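Flalix Tabletop Clothes Rack, Wood
Product code: FLX 249
Made by Flalix. Distributed by Schwaiger.

Home / Clothes storage / Racks and rails / Tabletop

Overview

The Flalix is a small clothes rack for use on a table, worktop or deep shelf. It has a round rod for hangers and a shallow base tray with a raised rim. It is sold for dolls' clothes, baby and toddler garments, shop counters, craft stalls and sample work, and for any job in which a few garments have to be sorted, hung and looked at without using a full-height rail.

The rack is supplied in parts and put together by the customer. No glue is needed. All screws are in the bag marked A. The hexagon key is in the same bag.

The FLX 249 replaces the earlier FLX 190. The two models share the same rod and the same rod fixings. The base tray is different and cannot be exchanged between models. Customers with an FLX 190 who need a new tray should see Spare parts.

Parts

Hanging rod, round, light wood: 1
Posts: 2
Base tray with rim: 1
Rod screws: 2
Tray screws: see printed sheet
Hexagon key: 1
Felt pads for underside of tray: 1 strip, to be cut

Hangers are not included. See Hangers.

Surface finish

Clear, matt, water-based. One coat on the posts and rod, a second coat on the inside of the tray. The end grain of the rod is sealed. The colour of the wood differs from one rack to the next and will deepen slightly in daylight. Racks ordered together are packed from the same batch where stock allows, but this is not guaranteed.

Where to stand it

The surface must be flat and level. A plain, smooth top is best, as the felt pads grip poorly on ribbed or heavily grained boards. On glass or gloss laminate, use the rubber feet (sold separately, Makon type) in place of the felt.

Leave clear space in front of the tray. Garments with any length to them will hang past the rim and come to rest on the table. This does no harm to the rack, but it takes up room, and the space should be allowed for when the table is planned. If the hems must hang free, stand the rack on a box or riser, or at the front edge of the table with the tray fully supported.

Do not stand the rack on a radiator shelf or on top of a tumble dryer.

Loading

Maximum load on the rod is 2 kg, evenly spread. The figure is for dry garments. Wet clothes are heavier than they look and will also mark the finish in the tray, so the rack should not be used as an airer.

Load from the middle of the rod outwards. A single heavy item at one end puts a twist on the post at that side and will in time loosen the rod screw. If only one heavy item is to be hung, hang it in the middle.

Long or wide garments should go on last and at the front, where they can be taken off again without disturbing the rest.

Hangers

Thin hangers are recommended. Thick moulded or padded hangers fit over the rod but use up its length quickly, and the shoulders of neighbouring garments then overlap and push each other round.

The hook opening should be wide enough to drop over the rod without force. Hooks that have to be pressed on will scratch the finish. The Flalix thin hanger is the correct size and is sold in packs under the code FLX 80. Hangers from other makers can be used if they pass over the rod freely.

Skirts and trousers with a gathered or elasticated waist can be hung by clips, or by two loops if the maker has sewn them in. Clip as close to the side seams as possible. Clipping at the middle of a gathered waist pulls the fabric into a point and leaves a mark.

Sorting from a pile

The rack is often used at the end of a sorting job, with the unsorted clothes heaped beside it. The following order of work suits most loads.

Put the heap to the left of the rack if the hangers are to be held in the right hand, and to the right if not. Keep the heap off the tray. Lift one garment at a time from the top, holding it at a fold or corner that is already raised, and draw it clear before turning it the right way round. Pulling from the bottom of the heap brings other items with it, patterned and plain together, and small dark pieces are easily lost in the folds of bigger ones.

Hang the garments that crease first. Items to be folded can be laid in the tray as they come out and dealt with afterwards.

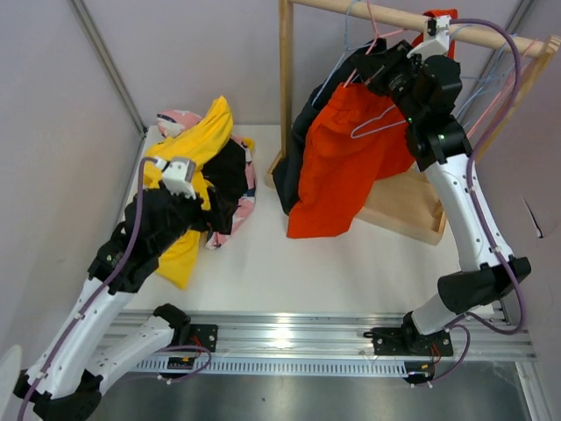
Can the base tray be used for storage while clothes are hanging above it?
Flat items such as folded vests, socks and cloths can be kept in the tray at all times. Shoes can also be kept there if the soles are clean. Anything tall enough to touch the garments above should be moved, and nothing damp should be left against the wood.

Assembly

Read the printed sheet before starting. Lay the tray upside down on a towel and fit the felt pads or rubber feet. Turn the tray over and fit the two posts, with the screws finger tight only. Fit the rod between the posts. Stand the rack on the table it will be used on and press down lightly on both posts so that the tray sits flat, then tighten the tray screws, then the rod screws.

The screws should be tightened until the joint closes and no further. The wood will crush under the screw head if the key is forced. Check all screws again after two weeks of use, and after the rack has been moved by car.

To take the rack apart, reverse the order. The joints may be taken apart and put together many times provided the screws are started by hand.

Cleaning and care

Dust with a dry cloth. Marks can be removed with a cloth wrung out in warm water and a little washing-up liquid, followed at once by a dry cloth. Do not use spray polish on the rod. It leaves a film that can transfer to pale fabrics, and it makes hangers slide.

New and strongly coloured garments, reds and dark navy in particular, may give off dye if put away damp. Dye in the tray can usually be lifted with a damp cloth on the same day. After that it will need light sanding with fine paper and a fresh coat of finish, which can be had in a small tin from the spare parts list.

If the rod becomes rough from metal hooks, turn it half a turn in its fixings before considering a new one.

Spare parts

Rod, FLX 249 and FLX 190
Post, FLX 249, state side when ordering
Base tray, FLX 249
Base tray, FLX 190, while stock remains
Screw bag A, complete with key
Felt strip
Rubber feet, Makon type
Clear matt finish, small tin

Trays for the FLX 190 are no longer being made. Stock will be held until it runs out and orders will be filled in the order they are received.

Related items

Flalix thin hanger, code FLX 80. Sized for this rack and for small garments. Sold in packs.

Flanach cloth cover. Drops over the rod and both posts and closes with tapes at the side. Unbleached cotton, washable. For use when the rack is stored with garments on it. The cover does not reach over long items that hang past the tray.

Flanach riser box. Plain box to stand under the rack where hems need to hang clear of the table. Takes the FLX 249 tray with a margin on all sides. It is not suitable for the FLX 190.

Notes for shops and stalls

The rack may be screwed to a counter through the tray. Pilot marks are moulded into the drilling template supplied with trade orders; the tray itself is not drilled. Holes made by the customer do not affect the guarantee on the rod and posts but do end the guarantee on the tray.

On stalls in the open air the rack must be fixed down. A single wide garment on the rod will catch the wind enough to tip it.

For counter display, one large plain-coloured item at the front and smaller pieces behind is easier to keep tidy than a full rod. Leave enough rod free to slide the hangers apart when a customer wants to see something.

Guarantee

Two years from the date of purchase against faults in the wood and the joints. Normal wear to the finish, dye marks, water marks and damage from overloading are excluded. Keep the receipt. Claims are dealt with by Schwaiger, through the shop where the rack was bought.

Safety

This is not a toy. Small screws are supplied and should be kept away from young children during assembly. Do not let children pull on hanging garments. Do not hang anything from the posts.

Delivery

Sent flat in a single carton. The carton will go on most parcel shelves and can be carried by one person. Orders placed in the second half of December are packed in the new year. Please check the contents against the parts list before assembly, as missing parts are replaced free of charge if reported before the rack has been put together.

Page last revised August 8, 2019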